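# Chapter 7: Learning from Handling Data

The previous chapter treated the arm as a chain of joints whose position is known at every moment. Most of the work in this chapter starts from a weaker position. The controller receives pictures from a small camera fixed near the wrist, together with the opening of the gripper, and must work out the next movement from those two sources.

The method used throughout is called Medina. A person moves the gripper through a task while the pictures and finger positions are stored side by side. A model is then trained to predict the movement that followed each picture. The main trial, carried out in the Urano laboratory, used 600 recordings, of which 23 were held back for testing.

Two matters need care before any training begins. The first is timing: a picture and a finger reading that are stored together must have been taken together, and Section 7.2 gives a procedure for checking this. The second is the choice of which stretches to keep. Early practice was to discard any stretch in which the gripper held nothing, on the grounds that no task was being done. Section 7.3 shows that this harms the model, which then has no record of how a hand approaches or leaves an object.

Open fingers, motion blur and a person close to the lens are all common in such stretches. 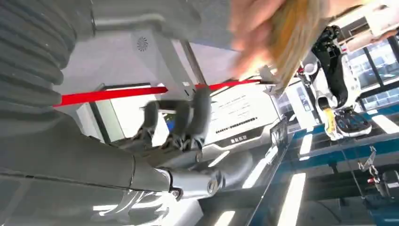

Anow, reading a draft of this chapter, objected that blurred pictures carry so little detail that a model can learn only the general direction of travel from them, and asked whether that was worth the storage. Section 7.4 takes up the objection by training the same model twice, with and without the blurred pictures, and comparing the two on the test recordings.

Readers who have not met prediction error should return to Section 6.1 first.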